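Dellik Lane Tracker – Frequently Asked Questions

What does Dellik do?
It finds lane markings in forward video and passes a path to the planner. It doesn't steer. That's the job of your own controller.

Can I run it offline?
Yes. Recorded clips can be replayed at any speed. Clips longer than 900 frames are split automatically.

How many lanes can it track?
Up to 3 in the current release.

Why do I get false edges near the bottom of the view?
Usually dash reflections on the windshield. Set the glare mask before you tune anything else, and redraw it if the mount moves.
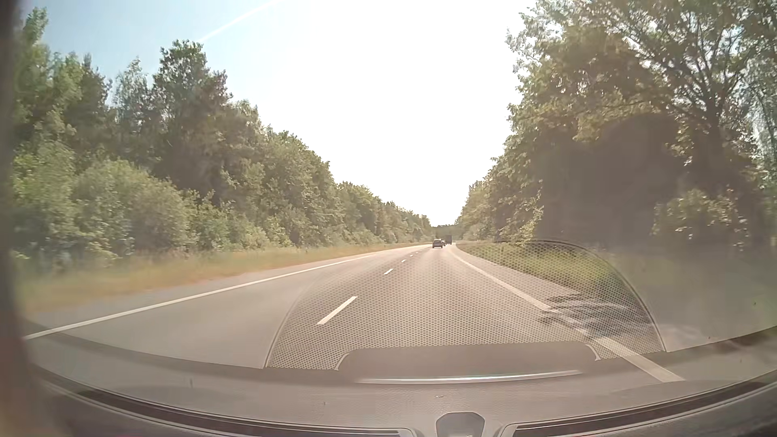 Dash reflection over the lower road, with lane dashes and both edge lines visible.

Does tree shadow matter?
It can, where it touches an edge line. Raise the smoothing value to 8 and replay the clip.

Who do I contact about a bug?
Desmond Yazzie looks after the tracker. Attach the log and your mask file.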